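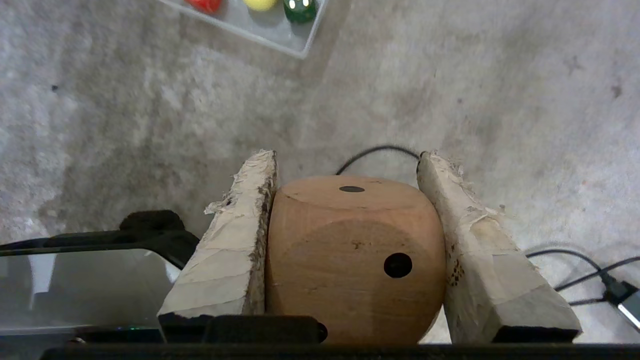 A wooden die with rounded corners.

Renting Near the School Gate

In Rurnbridge, the line that separates one school catchment from the next runs down the middle of Tapley Road. Families on the eastern side are guaranteed a place at the local primary school. Families on the western side must apply, and in most years they are placed on a waiting list.

The effect on rents is well known to local agents. A two-bedroom unit on the eastern side commonly costs more than a larger one across the road, and leases tend to turn over in December, when enrolment letters have gone out. Owners have come to expect the pattern and time their renovations to suit it.

A study prepared by the housing research firm Grendik looked at 863 tenancies in and near the catchment. Almost 7 in 10 households with children named the school as their main reason for choosing the address. Many had accepted a longer commute, a smaller kitchen or the loss of a garden in exchange. Households without children, who pay the same rents, gave quite different answers and were more likely to move within 2 years.

The study also recorded the position of tenants whose leases were not renewed. Under the present rules, a child already enrolled may stay at the school after the family moves away, but younger brothers and sisters receive no such assurance. Several parents described driving one child to Rurnbridge and another to Brorotitz each morning, with both bells ringing at nine o'clock.

The school council has asked that siblings be given priority regardless of address. The education department is reviewing the request together with new enrolment forecasts, and has indicated that any change to the boundary would apply to new students only. Households considering a move are advised to confirm the catchment in writing before signing a lease, as maps supplied with rental listings may be out of date.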